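In Defense of the Plastic Dishes

I have a position on dishes, and I've been told at more than one dinner that it's a silly one, so I'm going to lay it out here where I can't be interrupted. Grown adults should eat off plastic more often. The bright stuff, I mean, the kind you buy in a stack for a kid's birthday and then shove on top of the fridge until the next birthday.

I came to this the way I come to most things, by breaking something. When we moved to Cirkilton we had a full set of Thorlacius stoneware, service for eight, gray with a little speckle in it. I loved that set. I also washed it like I was handling eggs, and I got snippy with guests who stacked the plates in the sink. One November I dropped a serving bowl on the kitchen tile and it took out two plates on the way down, and after I swept up I looked up what it would cost to replace the three of them. More than 200 dollars! For things that hold potatoes!

So that night we had soup out of the kids' bowls. It was fine. It was better than fine, because when my youngest knocked hers on the floor I laughed, and I don't think I'd ever laughed at spilled soup before in my life.
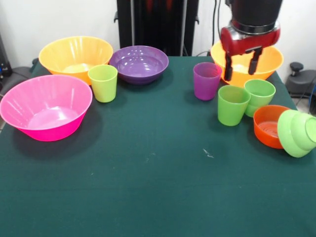
The case against, as I understand it

People have objections, and I've heard all of them. The first is that it looks cheap. Well, sure, it is cheap. But I'd like somebody to tell me when cheap got to be an insult at a table where half the food came out of a can. My grandmother served Sunday lunch for fourteen on whatever was clean, and I never once heard anybody mention the plates.

The second one is that food tastes different. I'll give you coffee. Coffee out of plastic is sad and I won't defend it. Same with a steak, mostly because you can't saw at anything on a plate that weighs as much as a playing card (it scoots). But pasta salad? Popcorn? Cereal at eleven at night? Come on.

The third is the serious one, and I don't want to wave it away. Plastic is plastic. I don't microwave mine, I don't put hot oil in them, and when one gets scratched up and cloudy it goes out to the garage to hold screws. My point is about keeping the ones you already have and using them until they're done. Most houses I know own a pile of these things already and treat them like they're only good for potting soil.

What really gets me is the good-dishes habit, where you own the nice thing and then live around it. There's a store out by the highway, Floreck, with a wall of dinnerware, and last time I wandered through I saw a place setting for 362 dollars. One person's place setting. I stood there trying to picture the meal that would go on it, and all I came up with was me, standing up, eating crackers over the counter so I wouldn't have to use it.
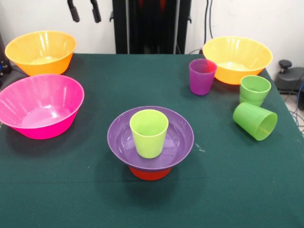 I think we've got setting the table all wrong, too. Matching is the rule everybody follows and I couldn't tell you who it's for. When everything matches, the table looks finished before the food even gets there, and then the food sort of has to apologize for messing it up. Put a hot pink bowl and an orange one on a dark green cloth, though, and it already looks like somebody's having a good time. You can set down a bag of chips next to that and the chips look like they were invited. It also helps with the "whose is this" problem, which in our house used to cause about one fight per meal.

My sister's book club meets at a place called Billeo, and they serve everything on white plates the size of hubcaps, and she came back from there telling me I should "elevate" my hosting a little. I thought about it for a good week. I priced the napkins. Then we had nine people over for chili, I got out the mismatched pile, and one of the guys went back for a third helping and did his own dish after without asking me where the good sponge was.

I still have five of the stoneware plates, by the way. They're lovely. I had toast on one this morning and chipped it.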